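How to set up a desk with a monitor riser

A riser is a low platform that carries the monitor and leaves a shelf for small items. Fitted carelessly, it becomes a second surface for things to pile up on. The method below covers where to put it, how to load it and how to keep the desk in front of it clear. It applies to any single-piece riser on a flat desk, whatever the material.

Before you start

You will need a tape measure, a soft cloth, a little washing-up liquid in warm water, four self-adhesive felt or rubber pads, and a pencil. Allow an hour if the desk is in daily use.

Check the load rating of the riser against the weight of the monitor with its stand attached. Manufacturers often quote the weight of the panel alone. If the stand has a wide foot, measure that too; it must sit wholly on the platform, with no corner hanging over a rounded edge.

Step one — clear and clean

Take everything off the desk, including cables. Sort into three groups: things used every day, things used in most weeks, and things that belong somewhere else. The third group leaves the room now. Wipe the desk with the damp cloth, following the grain on a wooden top, then dry it. Grit trapped under a riser will scratch the surface each time the riser shifts.

Step two — position the riser

Set the riser parallel to the front edge of the desk. Leave 400 mm of clear depth in front of it for writing and for resting the forearms. If the desk is too shallow for this, push the riser back until it touches the wall, then draw it forward just enough for the cables to drop behind.

Decide whether the riser sits centrally or to one side. A central position suits people who type for most of the day. An offset position, with the riser running towards one end, gives a longer uninterrupted area for paper and suits anyone who draws or marks up documents by hand. Mark the front corners lightly in pencil, fit the pads to the underside, and lower the riser into place. Do not drag it.

Step three — load the platform

Put the heaviest item on first and keep it over the supports. Small items come next, and their order matters more than is usually assumed.

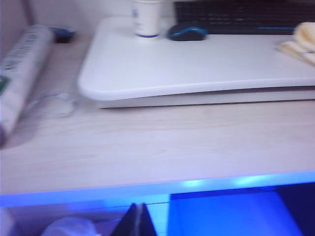 Drinks should be kept away from electrical equipment wherever the desk allows it. The usual rule is 200 mm between a cup and anything with a cable or a battery in it, and the cup should stand on the lower surface, where a spill has less far to travel. A paper cup is light once it is half empty and tips at a touch; one standing on the riser right beside the mouse, with the keyboard close by, should be the first thing moved. A folded cloth is worth keeping within reach, but fold it flat and keep all of it on the platform. If it hangs over the edge, it will be pulled down by a sleeve sooner or later.

Keyboards may be parked on the riser when the desk is needed for writing. For typing, bring the keyboard down. Working with the hands raised to platform height strains the wrists and shoulders.

Step four — rolled and loose items

Posters, drawings and other rolled stock do not belong flat on the working area. They roll, and they take up far more room than their width suggests. Stand them upright in a tall bin beside the desk, label outwards, or lay them on a shelf against the wall. In the Sonville office we use a Postiter stand with the base weighted.

Small clear plastic pieces — lids, sleeves, spare covers — are easily lost against a pale desktop. Put them in a coloured tray, or throw them away if their use cannot be named.

Step five — check and adjust

Sit in the normal working position. The top of the screen should be level with the eyes or slightly below. If it is too high, lower the monitor stand before removing the riser. Press lightly on each end of the platform; any rocking means a pad is missing or the desk is uneven.

Repeat the sort in step one at the end of each month. It takes a few minutes if the third group is kept small.

Written by Nhung Châu

Shared 1,569 times · 4 comments

Search this site: type a keyword Go

© Sarkura Workspace Guides. All rights reserved. Contact us | Back to top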